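Netach Sort 4

Sort 4 is the task planner I wish I'd had when I was wiring up pick-and-place jobs by hand. You write the rule in plain words (red to red, blue to blue), it finds the cubes and the bowls, works out an order, and hands short moves to whatever arm driver you already run. I use it with Dralteo on the control side and it's been lovely!

New in this release: the planner looks again before every grasp, so a nudged cube gets a fresh plan – no restart. You can step through a job move by move too, and I leave that on way more than I need to.

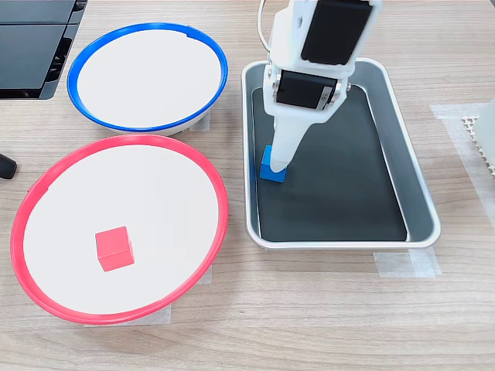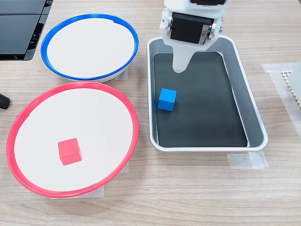

Color sort job: red cube in the red-rimmed bowl, blue cube in the tray.

What you get: the planner, the Cozma camera calibration tool, 8 starter jobs and a log viewer that runs in your browser. Stinerau grippers need the extra driver pack, so grab that first.

A single-seat license is $225 and covers updates for a year. The setup guide takes around an hour if your camera is already mounted – mine wasn't, and I lost a Wednesday to it.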